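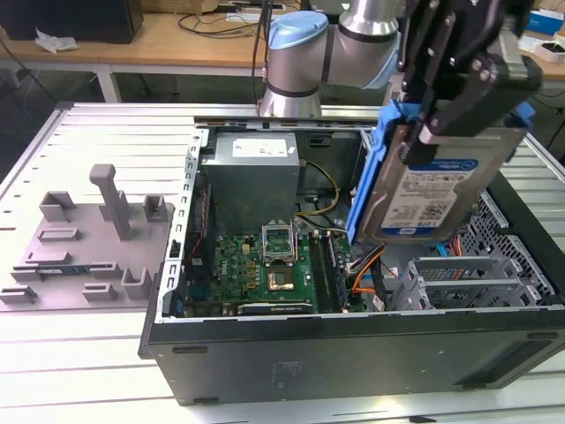

January 9, 2019

Restoration notes, Sunora (35mm, color, optical sound)

Watched the full conform with Orvokki and Samran, start to finish, no stopping. Notes from the screening first, then where the work stands.

Reel 1 is in good shape. The harbor opening finally looks like night and not like gray afternoon. Orvokki pulled the blues down from the last pass and I would leave it there. The print we borrowed from Zimstead is a bit greener in the same shots, but that print has faded and I don't trust it for anything except cut points.

Reel 2 still has the flicker in the train compartment. It is worst when Leler is alone at the window, before the conductor comes in. Samran ran the deflicker at a lower setting and it helped the walls but left her face pulsing. Next try: mask the face and treat it separately. If that looks waxy we live with the flicker. People sat through worse in theaters.

The long argument on the stairs plays much better than I remembered. With the dirt gone you can see the brother is listening from the landing the whole time. On the old DVD he is a smudge. It changes the end of the scene, and I had him down as a weak part in my first notes. Taking that back.

Reel 3, the market chase. There are 3,000 manual fixes logged on this reel alone, 2,000 of them in the chase. Still a vertical scratch on the shot where the cart tips over. Samran says the wetgate scan should have hidden it, so it is probably in the emulsion. Paint it by hand, do not use the automatic tool - it eats the cart spokes.

Also reel 3: the splice before the church interior jumps. Vilja thinks frames are missing from the negative. Compare against the Zimstead print before doing anything.

Sound. Thierry has the new transfer of the optical track. Hiss is down, music is full, but the dialogue in the church is thin. He wants to try again with less noise reduction. Agreed. I would take hiss over voices that sound like they come through a wall.

Titles. Paavo asked whether we rebuild the opening credits or keep the originals with the wobble. I say keep, steady them a little, leave the grain. The lettering is hand drawn and a rebuild would look like a TV card.

To do:
Samran - face mask test on the compartment scene
Orvokki - match the last shot of reel 2 to the first of reel 3, skin is too pink after the change
Vilja - frame count at the church splice
Thierry - second pass on church dialogue
Me - write to Pons about the subtitle list, they are still working from the shorter cut and the timings won't fit

Delivery is still June. Next full screening once the church splice is settled.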